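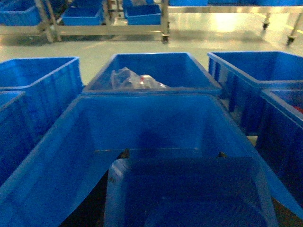 *A small blue tote inside a larger one.*

**Cekcombe Heritage Trail - Planning Meeting**

May 22, 2026, upstairs room at the Birhane guesthouse

Minutes taken by Letay Ambaye

Present: the trail group, two guides from the harbor walk, the ferry operator, and the owner of the Birhane. The school sent regrets.

**1. Last minutes**

Approved with one correction. The old customs house door faces the river, and I wrote that it faces the road. Sorry! The leaflet draft has it right.

**2. The lighthouse stairs are open**

Wonderful news to start with. The inspector has signed off the lower stairs, and visitors can now climb as far as the oil store. The lamp room stays closed until the handrail is replaced. The guides have been taking people up since the sign-off and report that almost everyone stops at the little window on the first landing, where you get the sandbar and the whole curve of the bay at once. There was a happy ten minutes of people describing the view to each other, which I haven't tried to write down.

Group size on the stairs is limited to 15, including the guide. The ferry operator asked if two boatloads could be combined on busy afternoons. They can't, but the second group can start at the fish market and swap over at the halfway point. Guides to try this out and tell us how it feels.

**3. Clurnimine path**

The path out to the ruins at Clurnimine was walked end to end after the spring rain. Main points:

- The first stretch through the coconut grove is in lovely shape.
- The plank crossing at the creek has a soft board on the seaward side. Rope it off now and replace it before the next guided walk.
- The boundary wall of the old trading post is much easier to see with the vines cut back. You can follow the footings all the way to the jetty.
- One marker post is missing and another points uphill for no reason anyone could think of.

A long and very enjoyable discussion followed about the carved stone near the well. One guide reads the worn shape as a ship, the other as a bird with its wings out. We agreed that the leaflet will say the carving is worn and that visitors are welcome to make up their own minds. The museum in the district capital has offered to look at rubbings, and Letay will make those on the next dry morning.

Please keep reminding visitors not to sit on the wall! The mortar at the east corner is crumbling.

**4. Signs**

Dritex sent samples for the new panels, and they were passed around the table. Everyone loved the deep green with cream lettering. The brown was voted too hard to read in shade. We'll order 3 panels in the first batch: one for the ferry landing, one for the lighthouse, one for the well at Clurnimine.

Text on each panel is to be no more than 100 words in each language. The current landing draft is well over that. The paragraph about the tide gauge will move to the leaflet, with apologies to the person who wrote it, because it is a terrific paragraph.

Still to settle: whether the old spelling of the village goes on the panels as well as the modern one. Two in favor, one against, the rest wanted to think it over.

**5. Leaflet**

The fold-out map is nearly done. Changes asked for:

- Show the shortcut behind the chapel.
- Make the beach path a dotted line, as it disappears at high tide.
- Add the drinking water tap by the market.
- Take out the café that closed.

The owner of the Birhane asked for a few lines on where to eat, and we all had suggestions. The grilled mackerel stall by the slipway got the warmest support of the evening. We decided to list places by street with no ratings and to check opening hours right before printing.

**6. Lantern evening**

Planned again for December, and there's a lot of excitement about it. Last time 80 people walked from the landing to the lighthouse with paper lanterns, and several families have already asked when they can sign up. The ferry operator will run a late boat back. The school choir would like to sing on the steps of the customs house this time - yes, please!

The harbor office needs the route in writing. Same route as before, except we turn at the net sheds and stay off the breakwater.

**7. Other business**

A visitor wrote to say that her grandfather kept the light here as a young man and that she has his logbook at home. She has offered to send us copies of the pages. Letay to write back with our thanks and ask about the storm entries in particular.

The key to the oil store is on the wrong ring again. It belongs with the lighthouse set.

**Actions**

- Soft board roped off and replaced: path team
- Marker posts: path team
- Rubbings of the carved stone: Letay
- Panel order to Dritex, green and cream: Letay
- Shortened landing text: harbor guides
- Map changes: leaflet group
- Lantern route to harbor office: ferry operator
- Reply about the logbook: Letay

Next meeting at the ferry landing, weather permitting, so that we can look at the spot for the first panel. Bring a hat.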